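Filed under: List Archive > Machine Knitting > Tension & Gauge
2 min read

Re: [Plorer-knit] Row gauge drifting on long panels
From: Krum Nikolovski

Rukhsana Baloch wrote:
> I have the Manley pullover on the machine now. Swatch gave me the
> right stitch gauge but the back panel came off long. Pattern says 122
> rows to the armhole. I knit 122 by the counter and the piece is well
> over the schematic. Same yarn, same dial number as the swatch. Is the
> counter tripping twice or is it me?

Rukhsana,

I doubt it is the counter. A double trip would give you fewer real rows than the counter shows, so the panel would come off short. Yours is long, so either the counter is missing passes or the rows are taller than the ones in your swatch. Count a column of stitches on the purl side between two marked rows and compare that with the counter. That settles the first part.

If the count is right, look at the weights. A swatch hangs with one claw weight on it and is off the machine in a few minutes. A full back carries more weight for longer, and the fabric stretches lengthwise while it hangs. Measured straight off the needles it will always read long. The Manley pattern gives its gauge after washing, which is easy to miss as the line is under the yarn table on the second page.
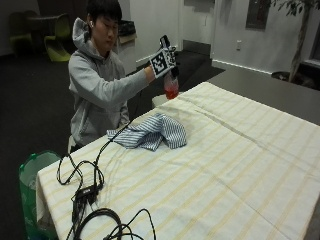
How long should a panel rest before it is measured?
Overnight, flat, with no pins and nothing on top of it, and then again after the wash.

My own routine for anything in the Nisbet 2-ply:

Cast on at least 76 stitches for the swatch. Narrow swatches lie about row gauge, as the edge stitches pull in and the whole piece gets longer. Knit a marker row in contrast yarn, then 60 rows, then another marker row. Hang the same weights you plan to use on the garment, in the same proportion to the width. Take it off on waste yarn, not a tight bind-off. Wash, dry flat, measure between the markers in three spots.

Then check the antenna spring. Asif Jadoon wrote in December that his had lost its bend and the yarn was feeding loose at the left edge only. With a loose feed you get loops at the side and taller rows for the first 16 needles or so on each return pass. If your panel is longer on one side than the other, look there first.

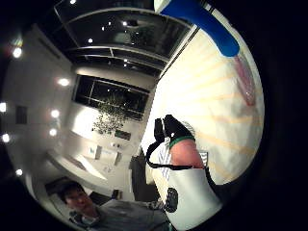 Gloved hand against a white object

Dial numbers do not carry over between carriages – Thaís Damasceno tested two on the same bed and had to set one of them almost a full number tighter to match. If you swapped to the Cirnemach carriage after swatching, that alone would explain it.

I would not rip the panel yet. Wash it as it is. If it is still long after drying, unravel from the top to the armhole marker and rework from there. Marthinus Mtshali has the row conversion sheet and can send it to you off list; the version in the files area has the old armhole numbers.

Please post the before and after measurements, with the dial setting and the weights used.

Krum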